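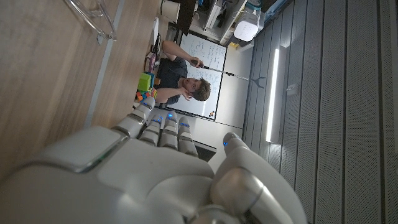 Bruresum Hand Cell, interim report to Ljungberg
Reporting period ending November
Prepared by Urmila Uniyal, Dumik

1. Status
The hand cell at the Ancombe site is running on day shift only. Small-parts sorting and kitting have moved to the cell. Final inspection stays manual. The second milestone is met; the third is late because the replacement finger joints arrived after the test window closed.

2. Work changes
Before the cell, 12 people rotated through kitting. The rota now has 9. Two of the others went to inspection and one to goods-in, all on the same pay grade. No positions were cut.

Kitters no longer lift and sort for a full shift. They set out parts, watch the hand, and clear misgrips. Operators report less wrist strain and more waiting. Several said the waiting is harder than the old work, mainly in the hour before lunch, and we have shortened the watch turns as a result.

Sølve Granström has rewritten the work instruction for clearing a misgrip. The old text assumed a maintenance tech would be present. Operators now do this themselves after a half-day course.

3. Results
The hand completes 70 kits per shift without help. Soft bags and clear plastic parts are still handled by people — the grip on these is not repeatable enough to hand over.

4. Open points
Pay grade for operators who hold the misgrip sign-off. Ancombe and the shop stewards have met twice and will meet again.
Evening shift. No start before the joints are fitted and retested.
Training budget is underspent; we ask to carry the balance into the next period.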